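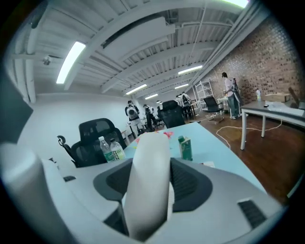
A shared table only works if it gets cleared every evening, says one member of the office team at Dratdale, and on that point the others agree. We talked to them one afternoon in February about the light blue table and what ends up on it.

Water bottles are the main thing. "People put one down, go off to do something and open another," the team member said. "By evening you can't tell which one is yours." The rule now is that a bottle with no name on it goes out at 6. Drink cartons go the same way.

Chairs are a smaller problem. The office bought 12 from a supplier called Clinard, and they tend to drift toward whichever desk is busiest. "I push them back in. It takes 2 minutes," a colleague said.

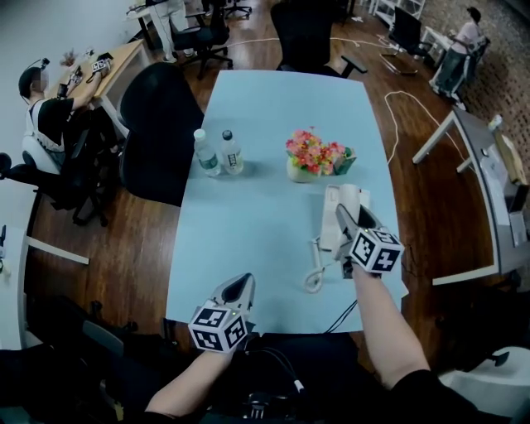

Office Services, Dratdale

The white corded phone has stayed on the table through two rearrangements. One person wanted it moved to a desk. "It's easier to reach there," another answered, and so far that has settled it. The artificial flowers in the cream pot have stayed too. They need dusting, which gets done when somebody remembers.

Asked what they would change, the team mentioned a shelf for drinks. They have looked at one from Tutden that costs almost $100. "We'd still have to clear the table," the first team member said. The shelf will be discussed again next month.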